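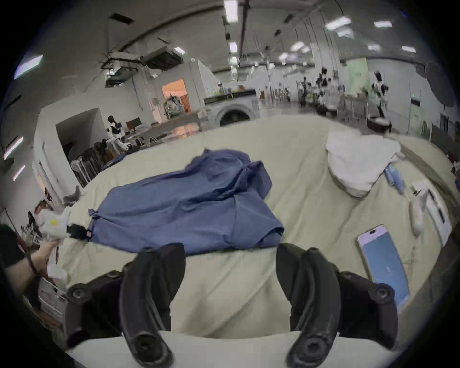
The blue-grey one on the bed, crumpled.

Huvia Travel Steamer and Iron – a month of daily creases

I should say first that I like ironing. My mother-in-law, Joyce Obura, taught me to do a collar properly (points first, work inwards, never drag), and there are few things I find more soothing than a pile of shirts and the radio on low. So when Musyoka came home with a Huvia, one of those small two-in-one things that irons on its flat side and steams from the nose, I was polite about it and put it in the cupboard.

Then in June our big iron died, halfway through a pillowcase, and the Huvia came out of the cupboard after all.

It is a dear little thing to hold. The handle folds down with a firm click, the water tank slides off the back, and it heats up before I have found a hanger. The tank holds 100 ml, so if you are used to a proper steam iron you will be up and down to the tap. I get one shirt and most of a second out of a filling. For a weekend away that is plenty, but for a family wash it does wear on you a bit.

On cotton, used flat on a board, it is much better than I expected. It hasn't the weight of the old one, so you have to lean on it, and a heavy linen tablecloth beat it completely – I gave up and put the cloth on crooked with a fruit bowl over the worst of it! Soft, drapey things are where it really comes into its own. Hang them from the door, hold the hem taut with your free hand and go slowly from the top down. Viscose especially falls out beautifully. Don't press the nose against the cloth, as it spits a little when the tank is nearly full, and it left a drip mark on my good blouse that needed another going over.

The cord is too short. I know everyone says this about everything with a plug, but it truly is, and in the guest house we stayed in (the Numari, lovely breakfasts, very few sockets) I ended up steaming a jacket while kneeling beside the wardrobe. Wycliffe Nzioka, who shared the trip with us, has the Drostia model and his reaches right across a room. His is also noisier and takes an age to warm up, so I wouldn't swap.

We paid 36 pounds for ours. The pouch that comes with it is thin and mine has already gone at the seam, and you must let the plate cool fully before you put it away, which is a nuisance when there's a taxi waiting. A spare tank would have been nice too.

We have bought a new big iron now, a plain heavy one, and I'm very happy to have it. The Huvia lives in the suitcase and comes out for the odd blouse in between.

4 stars out of five, and it would be more with a longer cord.

Reviewed July 3, 2021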